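How a Gripper Gets Looked After

Suppose you had a hand with only two fingers, no thumb, and no idea what a satsuma was. You would need looking after. So does a gripper.

A gripper is the part of a robot that picks things up. The ones in this explainer are the kind a person can hold, so that a human does the moving about and the gripper does the pinching. Later on, a robot can learn from the way the person moved. Robots are slow pupils. They like to be shown the same thing again and again, and they never say thank you.

Our pair live at the Fostness workshop, where they are looked after by Zyanya Villaseñor and Emrys Beddoe. Zyanya calls the pair Timon, both of them, which makes it hard to tell one off without upsetting the other.

Before breakfast, the fingers

The first job of the day is wiping the finger pads. The pads are the bits that touch things, and they pick up whatever the things had on them. A person with sticky fingers knows it straight away and goes to wash. A gripper with sticky fingers carries on, picks up a grape, and then cannot put it down again. Emrys once watched one wave a grape over a bowl for quite a long time.

He uses a damp cloth, then a dry one. He does not use his sleeve. (There is a sign about sleeves. It was put up after the October when everybody used their sleeves.)

While he wipes, he looks for cracks, shiny patches and corners that have begun to peel. A shiny patch means the pad has been rubbed smooth, like the sole of an old slipper, and smooth pads let things slip. Worn pads are changed 2 at a time, one for each finger. Change only one and you get a gripper with a new shoe and an old shoe, and it limps.

Open, shut, open, shut

Next comes the dullest part, so naturally it is given to the newest person, who at the moment is Emiliano Bermúdez. He opens the fingers as wide as they go and then shuts them until they meet. Then he does it again. He is listening.

Every finger swings on a joint called a pivot, which works much as a door hinge does. A happy pivot makes hardly any noise. A pivot with a crumb in it makes a small gritty sound, like somebody eating toast in the next room. If Emiliano hears toast, he tells Zyanya, who brushes the joint out with a soft brush. Blowing on it is quicker, but you are mostly made of water and some of it comes out when you blow.

The fingers also have to meet in the middle. If one gets there early, it will shove whatever you are picking up towards the other one, and round things take this as an invitation to leave. Emiliano checks by closing the fingers on a strip of paper and tugging it gently. The paper should be held evenly from one side to the other. If it swings round like a gate, a screw needs a small turn. Zyanya says a small turn is less than you think, and then less than that.

Telling it what nothing is

You might suppose that a machine knows when its own hand is shut. It has to be told. Zyanya closes the fingers completely and tells the computer, in effect, "This is shut." Then she opens them all the way and tells it, "This is open." Everything in between, the computer works out for itself, and is rather pleased about it.

The proper word for this is calibration. You do a sort of calibration whenever you stand on the bathroom scales and check they said zero before you got on.

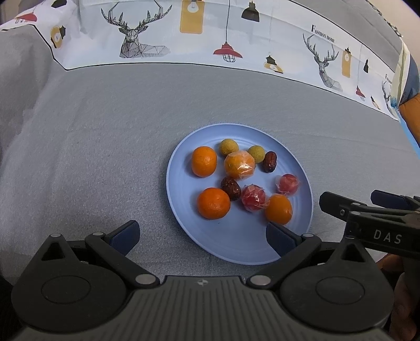 Fruit is good for testing a gripper, and much cheaper than eggs, once you count the cleaning. A mandarin is large and round and has a bit of give in it. A dried jujube, a small fruit with a skin like a very old wallet, is full of wrinkles, so the fingers may get hold of it in a different way each time. Plastic film is a different problem again, with its own ideas about sliding. And a plate has a rim, waiting to be bumped by anybody who comes in too low.

The rule at Fostness is to squeeze just enough. Too little, and the fruit rolls off to see the world. Too much, and you have made juice, which goes on the pads, and then Emrys has to start again with the damp cloth and a certain look on his face.

When two people each work a gripper, they have to agree who goes first. Citlali Alvarado and her sister Montserrat used to practise together without agreeing. They are both very polite people, and they both went for the same mandarin every time.

Writing it down

Everything that is done to a gripper goes in the log, a green notebook with a pencil on a string. It lists each pad changed, each screw turned and each toast noise. The old notebook has 166 pages and is full. On one page somebody has written only "better now", with no clue as to what was worse before. Zyanya still brings it up.

The log matters when something goes wrong. If the fingers start dropping things, you can look back and see that a pad was changed or a screw was turned, and you have somewhere to begin. Without a log you have to guess, and people who guess tend to take the whole thing apart and have a screw left over at the end.

Putting it to bed

At the end of the day the grippers are wiped once more and laid in their box with the fingers a little open. If the pads stay pressed together for a long while, they can get dents, as your cheek does when you fall asleep on a book.

The box is closed and goes on the second shelf. The fruit that has been squeezed is not for eating. There is a sign about that as well.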